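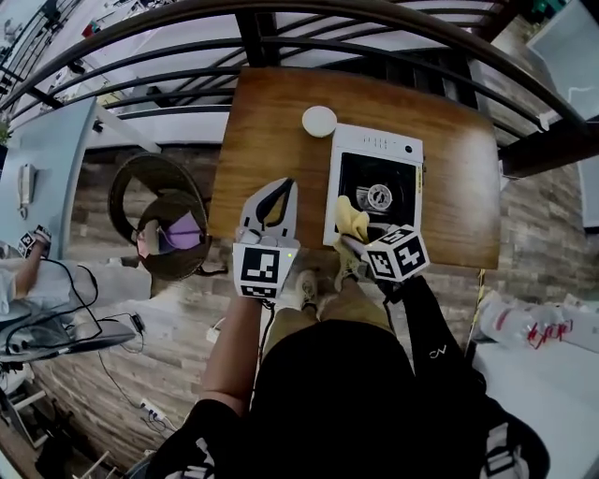

A white tabletop appliance on a wooden table, its square interior and round metallic part in view.

Small-appliance repair evenings return to Estside

2026-10-05 | Drallum Local, news desk

We use cookies to remember your settings and count visits. Accept all | Manage choices

The Drallum repair evenings have started again in Estside after a summer break, with a bigger share of the time given over to small kitchen appliances. The first two sessions were held in September in the upstairs room on Hapeta Street, and residents brought in 53 items between them.

Portable cookers and hot plates made up the largest group, with 13 on the sign-in sheet. Toasters came next, followed by kettles and hand mixers. Organizers had expected more lamps and radios, which were the usual items last year, and had set out the tool kits with those in mind. Extra screwdriver bits were bought before the second session.

Most of the cookers had simple faults. Several needed nothing more than a cleaning around the control buttons, where grease had worked its way in over time. Others had a worn cord or a loose connection under the top. Items that could not be fixed on the night were tagged and sent home with a note listing the part needed. Glass tops that have cracked are not repaired at the sessions, and owners are advised to stop using them.

The evenings are run by Ustix, a neighborhood group that also manages the tool library on the same block. Repairs are free, but owners pay for any parts. Ustix said it spent $340 on spare cords, fuses, switches and heat-safe wire before the season opened, and that a little over half of that stock is already gone. A second order has been placed.

The room itself has had some changes. The work is now done standing, at tables, and the rattan chairs that used to be pushed up around them have been moved back to give people space. Visitors can still sit while they wait. The old plank floor has been kept – a plan to cover it with vinyl was dropped after residents objected at the spring meeting.

Owners are asked to stay with their item during the repair and to help where they can. The group says this keeps the line moving and means fewer appliances are left behind at closing time. Last season a shelf of unclaimed toasters had to be cleared out in the final week.

Anyone planning to bring a cooker should follow a few rules:

Unplug it the night before and let it cool fully.
Wipe off food and grease, including the underside.
Bring the cord, even if it is damaged.
Bring the manual if you still have it.
Limit of 2 items per household each evening.

Microwaves are not accepted. Neither are gas appliances of any kind, or anything with a swollen or leaking battery. The city drop-off site takes all of these during normal hours. Large ovens and full-size ranges are also outside what the group can handle, and callers asking for home visits are being referred to local repair shops.

Sign-in opens at 6 p.m. and the last item is taken at 8 p.m. There is no need to book, though people with more than one item may be asked to let others go first. Street parking on Hapeta Street is limited while the water main work continues, and the lot behind the library is the better choice until that is finished. The side entrance has a ramp and an elevator.

Sessions will run every other week through the winter, with a break over the holidays. A sewing machine evening is also being planned – Ustix is looking for people who know older models and can give up a couple of hours. Names can be left at the tool library desk.

Contact the news desk | Copyright Drallum Local | Back to top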